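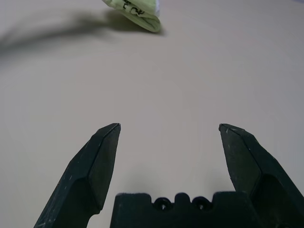 The library in Maltthorpe closes at five on every day but Wednesday, when it stays open until eight. Last winter the council put out a survey asking whether the late night should go. I filled mine in the day it came and wrote in the margin, which I gather you are not supposed to do. My view is that the late night should stay and a second one should be added, and the money should come out of the car park resurfacing.

I worked at a council for 11 years, in rates and then in customer service, so I know how these surveys get read. Somebody takes the door count for the late session and divides the wages by it. The answer looks bad. A Wednesday evening in Maltthorpe might bring in a third of the people who come on a weekday morning, and the staff cost the same or a bit more with penalty rates. On paper you would close it.

The trouble with the door count is that it treats every visit as the same visit. The morning crowd is retired people, parents with prams and a few job seekers. I am one of the retired people. If the library shut at noon I would simply come at ten. The people who come after six cannot do that. They have been at the cannery or the hospital laundry all day, and if the place is shut when they knock off, it is shut for them full stop.

Lotte Desmet ran the branch at Koltermont before it was merged with ours, and she kept a different sort of tally. She wrote down what people came in to do. In the evenings it was printing, mostly. Tenancy forms, visa paperwork, a payslip for the bank. Then homework, then people who wanted a desk because there was no quiet room at home. Borrowing came well down the list. When the merger report was written her tally was left out of it, and the evening hours at Koltermont were described as underused. The building is now a physio clinic.

I have heard the argument that all of this can be done on a phone. Some of it can. I watched Béla Farkas from my street try to lodge a pension form on his phone over three days, and on each of them the page timed out while he was looking for his reading glasses. He went in on the Wednesday and a staff member sat with him, and it was finished in twenty minutes. The staff are not meant to fill in forms for people and she didn't. She showed him which box was which.

There is also the argument about safety, which I take more seriously. Two staff on their own at night is not enough, and the lighting at the back entrance is poor. Those are reasons to roster a third person and fix the lights. The council found the money to light the netball courts until ten.

What I would like is modest. Keep the late night, add Monday, and leave both alone for 3 years before anyone counts heads. People on shift work take a long time to learn that a place is open. When the pool at Tellholm brought in evening lanes they were nearly empty for the first season, and by the second you had to book.

The survey results go to the April meeting. The public gallery seats 80 and is usually close to empty. Submissions can be made in person or in writing, and the written ones have to be handed in at the front counter, which closes at half past four.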